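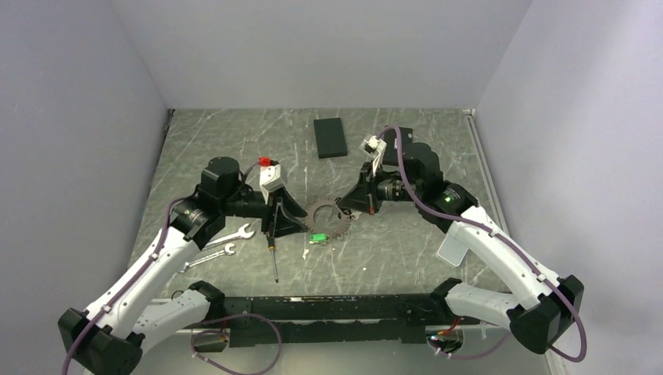
3.2 Work surface and enclosure

Earlier studies of small-object search on domestic surfaces have mostly used plain tops, on which any object stands out by contrast alone. Patterned tops are common in kitchens and bathrooms, and a pattern of thin lines may hide a thin object more than its color would suggest. The surface used in the present study (Figure 2) was chosen for this property. It has a gray-green marble pattern crossed by thin white veins. Mottram's earlier Wanddale set used a speckled top, and its results are not directly comparable with those reported in Section 4.

The tabletop is enclosed by three plain panels. The back and left walls are gray, the back one paler, and the right wall is a light lavender-gray. The difference in tint was kept through all sessions and was entered as a fixed term in the model. The panels carry no pattern, so that all texture in the background of a trial comes from the tabletop. A narrow metal rail runs along the right edge of the top. Positions close to the rail were left out of the placement grid after pilot work in February, when observers at Barajas tended to use it as a landmark.

3.3 Objects and placement

The target class was the ring. A ring has an open center through which the surface pattern remains visible, and its outline can be confused with a curved vein. Disks of equal outer diameter served as controls. The rings were laid flat on the surface, one per trial.

The placement grid had 30 positions. Positions were drawn at random without replacement within each block, and a block ended when every position had been used once. A total of 600 trials was recorded. Of these, 13 were discarded before analysis, in each case for an error in the placement log.

3.4 Observers and scoring

A group of 12 observers took part, none of whom had seen the surface before. Each marked the center of the target on a printed outline of the tabletop. Marks were scored by Inna Zinchenko and, independently, by Cyril Mottram; disagreements were settled by measuring from the front left corner. Local vein density was computed in a square window centered on each grid position, using the procedure given in Appendix B.

Figure 2. Work surface with marble pattern and three-sided panel enclosure. A ring lies on the tabletop.

Shares 13 | Comments 0

Related articles
Visual clutter on kitchen worktops: the Gollenell survey
Speckled surfaces and object search: results from Wanddale
Flotus: a placement log format for tabletop studies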